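How to Find Out Who Lived in an Old House

My husband and I bought our place in Lidton without knowing a thing about it, except that the stairs creaked and somebody, once upon a time, had loved green paint. Digging into its past has since become my favorite rainy-day hobby, and I get asked how to begin so often that I thought I'd better write it all down (get yourself a cup of tea, I do go on a bit).

Start with your own paperwork. The deed you were handed when you bought the house will name the seller, and usually it points to the deed before that one, with a book and page number. Write those down. Then head to the county records office, ask for that earlier deed, and keep following the trail backward, one owner at a time. Ours went along nicely until we reached a family called Bellini, and there it stopped dead for two whole weekends. The house had passed to a daughter in a will, so there was no sale to find! If your trail goes cold like that, try the probate files.

Next come the old town directories. Many libraries keep a run of them, and they are a joy. You can look up a street and see who lived at each number, often with their job beside the name. Do check whether your street was ever renumbered. Folasade Uzor at our library spotted that ours had been, and saved me from writing a lovely long history of the neighbors.

Please keep your notes tidy as you go. I give every document its own line in a spreadsheet, with the date, the names, and where I found it. Scan anything you are allowed to scan, and keep a second copy of the scans somewhere other than your computer.

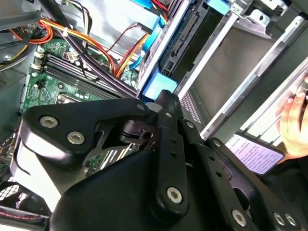
Inside an open desktop tower

Once you have a list of names, go and talk to people. Older neighbors remember far more than they think they do, especially if you bring a map and let them point. I spent a happy Sunday afternoon with Concetta Santoro, who told me about a bakery, a flood and a very bad-tempered goose, and I later found the flood in the newspaper. Write down what you hear on the same day, and mark it as a memory until you find something on paper to go with it.

Last of all, look at maps. Fire insurance maps are the best ones if your town has them, because they show the outline of each building and often what it was built of. Lay two from different years side by side and you may see a porch come or a barn go. Our kitchen was missing from the older map altogether, and I still haven't found out who added it, so if you know anything about the Imberg family, builders, do please write to me.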